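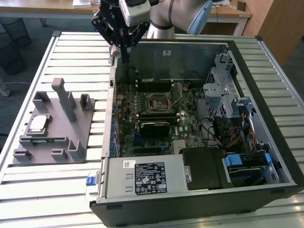
By R. Tawfik

Taking the processor and memory out of an old desktop tower

Plenty of office towers get recycled with usable parts inside. The processor and memory are worth pulling first. I keep mine in a labeled drawer, and the memory I took out in February has already gone into another machine.

Before you start

Shut the computer down, unplug it and hold the power button for 14 seconds. Lay the tower on its side and remove the side panel. Touch bare metal on the case before you reach in.

Step 1: Clear the board

Move any cables that cross the memory slots. Open the latches at the ends of each slot and lift the modules straight up. With the slots empty and the heatsink off, you have a clear view of the processor in its metal frame. The lever runs along one side of it.
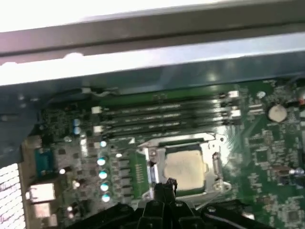 Step 2: Lift out the processor

Push the lever down and slightly outward to free it, then raise it all the way. Swing the metal frame open. Hold the processor by 2 opposite edges and lift it straight up. Don't slide it, and keep your fingers off the underside — skin oil is hard to clean off the contacts.

Put it in an antistatic case right away. I use the Clotent clamshells. Leave the graphics card, drives and power supply where they are for now.
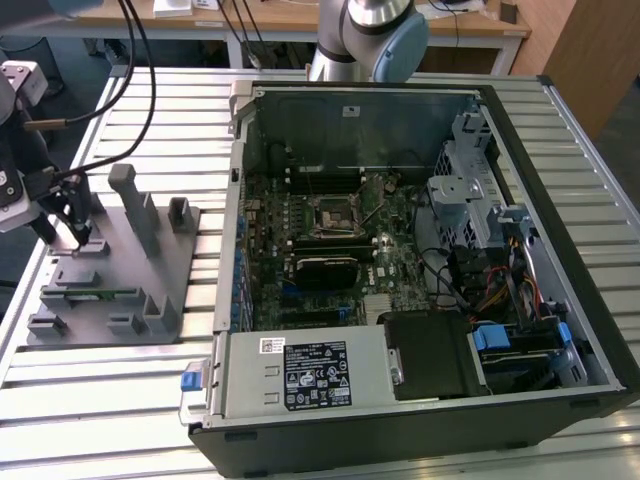 Write the model number on the case label before you put it away. Old thermal paste comes off with a lint-free cloth and rubbing alcohol.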